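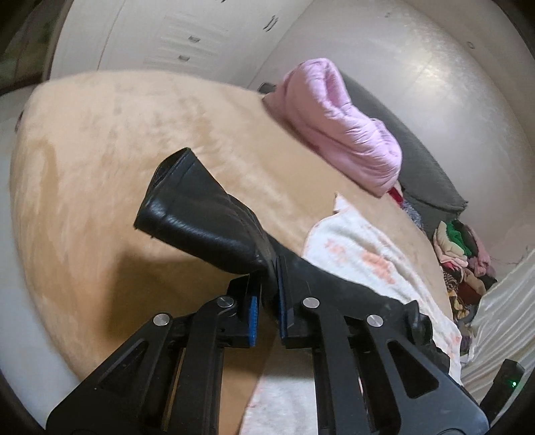 5 min read

The Jeso hand gripper kit, after three weeks

Posted 19 February 2025

I bought the Jeso kit from Trorum in January. It is a pair of hand-held grippers you use to record yourself doing a task, so that the recordings can later be used to train a robot arm. There is no arm in the box. You are the arm. You hold one gripper in each hand, squeeze to close the jaws, and a camera mounted on each gripper records what the jaws are doing.

I wanted to see if a person with a normal bedroom and a normal amount of patience could get usable recordings of clothes handling out of it. I already have a small arm at home that can pick up blocks and not much else. Clothes are the part I care about.

What you get

Two grippers, two cameras, two charging cables, a card with a calibration pattern, and a set of spare pads. The manual is on the Trorum site and is better than I expected, though the section on syncing the two cameras is out of order. Do step 7 before you do anything else on that page, or you will be repeating the whole thing the way I did.

The linkage is simple. The side plates are black, and the joints turn on silver pins that you can see and get at from the front. The jaws have blue pads on the inside. I like that everything that moves is out in the open. When one of mine started to feel stiff in the second week, I found a thread wrapped around a pin and pulled it out with tweezers.

Setup

The first evening was all setup. Charging, pairing, the calibration card, then the sync problem I mentioned. After that it took me a few minutes to start each session, and most of that was clearing the bed.

The software runs on a laptop and is called Bettencourt, for reasons the site doesn't go into. It lists your recordings, flags the ones where it lost track of the grippers, and lets you trim the ends. It crashed twice on me, both times while exporting. I didn't lose any recordings, but I did have to start the export from the beginning.

What I tried it on

Towels first, because every guide says towels. They went fine. A towel is flat, it has four corners, and it doesn't care which side is up. Then T-shirts, which were slower, then a fleece, then a black leather-look jacket.

The jacket was the hard one and it's the one I kept going back to. The surface is slick and it holds its own shape. If you lift a sleeve it doesn't hang down like a cotton sleeve, it stays creased where it was creased. Pinching a single layer is hard. What worked best for me was taking a narrow gathered section between the pads and lifting straight up before moving sideways. Going sideways first dragged the whole jacket with it.

The pads held well on the jacket. I expected slipping and got very little of it. On the thin T-shirts I had more trouble, mostly with picking up two layers when I wanted one, or taking a bit of the blanket along too. A plush blanket is not a great surface for this. It's what is on my bed, so it's what I used, but if you have a table big enough for a coat then use the table.

I ended up with 80 recordings of the jacket. Bettencourt flagged 12 of them as lost tracking. I watched those through and most were my fault: I had turned my wrist so far over that the camera had nothing but black material in front of it.

Working with two hands

Using both grippers together takes some getting used to. Your fingers want to help. In the first few days I kept reaching over with a loose finger to straighten a cuff, and a recording with a human finger doing the work is no use to me. You have to slow down and let the jaws do it, even when it's annoying.

The way I settled on is to clamp the cuff with one gripper and keep the sleeve stretched out, then bring the other gripper in over the front of the jacket. The gripper that isn't moving matters as much as the one that is. If you let the sleeve go slack, the body of the jacket bunches up toward the collar and you have to begin again.

The handle is upright and you wrap your whole hand around it, which is comfortable for short stretches. After half an hour my forearms were tired. I have small hands and would have liked a slightly thinner handle. Trorum says a smaller size is planned for July. 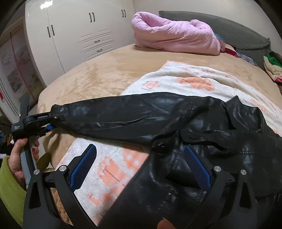

What I didn't like

The battery level is only shown in the software, so if you are across the room you don't know a gripper is getting low until it stops.

The carry case is too tight. With the cameras attached the grippers don't fit, so you take them off every time, and then you have to calibrate every time as well.

Exporting is slow. I left it running over dinner more than once.

Support was fine. I wrote to them about the crash and got a reply the next day asking for a log file. I haven't heard back since I sent it.

Does the arm fold a jacket now?

No. I trained on the towel recordings first and the arm can bring one edge of a towel over to the other, slowly, on a good day. I haven't trained on the jacket yet. The people on the Plindenside forum say slick material needs far more recordings than I have, and I believe them.

Would I buy it again

Yes, if you already have an arm to train or know someone who does. If you don't, you will have a folder of recordings and sore wrists. Trorum also rents the kit by the week, and I would start there. A week is enough to find out if you can stand doing the same sleeve over and over.

Next I'm going to redo the T-shirts on the kitchen table and see if the double-layer problem goes away. The jacket is going back in the wardrobe for a while.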